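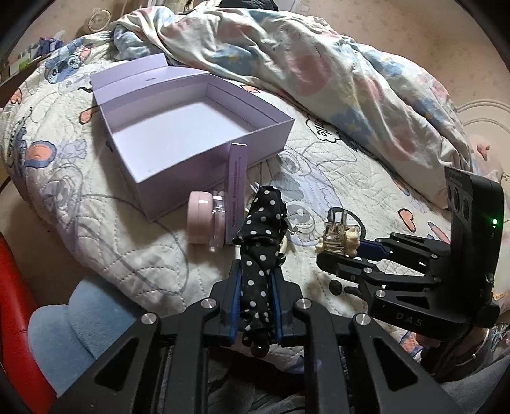
The Mulcombe Residential Technology Office has completed its review of the Preden two-arm tidying system, supplied by Setevov for evaluation in June. The question put to the reviewers was a narrow one: whether a machine now on sale can be trusted with the light, irregular chores that fill the gaps between laundry, dishes and floors. Floors have been handled tolerably well by machines for years. Beds, dressers and gift boxes have not. An open box on a quilted bedspread, with its card standing beside it, a round pink container on its side and a polka-dot cloth bunched between two blue-padded fingers, represents the class of work at issue. A person clears such a bed without thinking about it. For a machine it is a long series of separate decisions, most of them concerning objects it has never met before.

Scope of the review

The office considered the Preden system as a household product and, more briefly, as equipment for a small packing room. The unit tested was the standard model with two arms, a wheeled base and the supplied software. No changes were made to it beyond those described in the owner's manual. Reviewers gave spoken instructions in ordinary language, as a purchaser would.

The test program consisted of 259 attempts at single chores. An attempt was recorded as complete only if the chore was finished without help and nothing was damaged or left on the floor. Partial results were recorded separately and do not count toward the totals given below. The reviewers recognize that this is a strict standard. It is also the standard that a household applies, whether or not it is written down.

Setup

Delivery and setup were satisfactory. The base fits through a standard interior door, and the arms fold close to the body for storage. Initial mapping of a furnished bedroom took 19 minutes. The system asks the owner to name each surface in turn, and it retained those names throughout the test period. It did not require furniture to be moved, although it performed noticeably better where a clear path was available on at least two sides of the bed.

The manual is well organized but assumes that the reader is comfortable with a tablet. A printed card of basic commands would be a useful addition. The emergency stop is large, easy to find and effective.

Handling of rigid items

The Preden system is at its best with objects that hold their shape. Cups, books, jars, shoes and capped bottles were lifted and placed correctly in the great majority of attempts. Grip force was well judged. A small glass jar with a loose lid was carried upright across the room on every occasion, and the arms slowed without prompting as the jar neared the shelf.

Round items resting on soft surfaces were less successful. On a table, a cylindrical container stays where it is until it is grasped. On a mattress it tends to roll away from the first touch, and the system then stops, looks again and begins over. It usually succeeded on the second or third approach. The delay is acceptable for one item and tiresome for ten.

Clear plastic remains a weakness. Trays, inserts and blister packs were overlooked in many attempts, particularly under a bright ceiling light. When a reviewer pointed to the object and repeated the instruction, the system often reached for the space just behind it. Households that receive a good deal of packaged goods should take note of this limitation.

Handling of cloth

Cloth is the area in which buyers are likely to expect most, and in which the product falls furthest short. The system can pick up a garment or towel reliably. It can drop that item into a hamper with equal reliability. Any instruction that requires the item to have a particular shape afterward is another matter.

Of 73 attempts at folding, fewer than half met the standard. Square towels of medium weight produced the best results. Thin pouches, scarves and anything with a drawstring produced the worst, as the fingers tended to close on two layers where one was wanted. The finished folds were often neat on the side facing the sensors and untidy beneath. In several attempts the system announced that the task was done while a sleeve was still hanging over the edge of the bed.

Making a bed was attempted with a light duvet and with a heavier quilt. The arms can draw a duvet toward the headboard and smooth its upper surface. They cannot yet correct a duvet that has become twisted inside its cover. Patterned bedding caused some confusion. On two occasions a printed shape was treated as a separate object, and the fingers closed repeatedly on the fabric where it lay. The manufacturer's support line acknowledged the problem and recommended plain bedding, advice the reviewers do not consider practical for most family homes.

The system will not begin work on a bed if it detects a person in it. This safeguard was tested repeatedly with the person covered to varying degrees, and it operated correctly each time. The reviewers regard this as the most important single result in the report.

Packing and sorting

Returning items to a box was the most instructive portion of the test. The task combines several skills: holding a lid clear, turning an item to suit the space, letting go at the right height and closing the lid without catching anything. The two arms cooperate better than those of the earlier Boonchu unit reviewed by this office, which moved its arms strictly in turn. The Preden system can steady a box with one arm while filling it with the other, and it seldom tips the box over.

Order of packing is a different question. The system puts things away in the sequence in which it notices them. Large items therefore tended to go in last, when the room for them was gone, and booklets were sometimes laid flat across an opening that was still needed. A reviewer who stated the order aloud obtained much better results. Doing so takes nearly as much attention as packing the box by hand.

Thin cords and cables should be removed from the work area beforehand. The system did not pull any cable hard enough to cause damage, but it caught them regularly between a finger and the item being lifted, and it had no dependable method of freeing itself.

Use in a small workplace

A shorter set of attempts was carried out at a packing bench, using cartons of one size and a fixed range of goods. Performance was markedly stronger. With the same items presented in the same positions, the system worked for 60 minutes with a single stoppage. It remained slower than an experienced packer and did not tire or lose accuracy over the period.

This outcome is consistent with general experience of automation. A shop floor can be arranged to suit the equipment, and a bedroom seldom is. Small firms with repetitive light packing may find the Preden system worth a trial, particularly for evening work that is otherwise hard to staff. They should budget for trays or guides to hold goods in place, none of which are included in the purchase price.

Noise, upkeep and privacy

Operating noise is moderate. It can be heard through a closed door but does not prevent conversation in the same room. The finger pads collect lint and must be wiped often; grip on smooth containers declined noticeably when this was neglected. Replacement pads are supplied in pairs and can be changed without tools.

The cameras are active whenever the arms are powered. A physical cover is supplied for the head unit only. The office advises purchasers to read the recording settings before the first use, and recommends that Setevov include covers for all cameras as a matter of course. A device intended for bedrooms should meet a higher standard in this respect than one intended for a warehouse.

Findings

The Preden system is a carefully built machine with sound safety behavior and good handling of firm, familiar objects. It is suitable for clearing tables, returning items to shelves and collecting laundry, provided that the owner accepts a slow pace. It is not suitable at present as the sole means of folding, bed making or packing mixed goods.

The office rates the product as acceptable for supervised household use and good for repetitive light packing. It does not recommend purchase by households whose main need is help with clothing or bedding. Persons with limited reach or grip strength may still find the system valuable for lifting and carrying, and a home trial should be requested before any commitment is made.

Setevov has informed the office that revised cloth-handling software is in preparation. The folding and box-packing portions of the test will be repeated when it is released, under the same conditions and to the same standard. The ratings above apply only to the version supplied for this review.

Issued by the Mulcombe Residential Technology Office, 2018-11-30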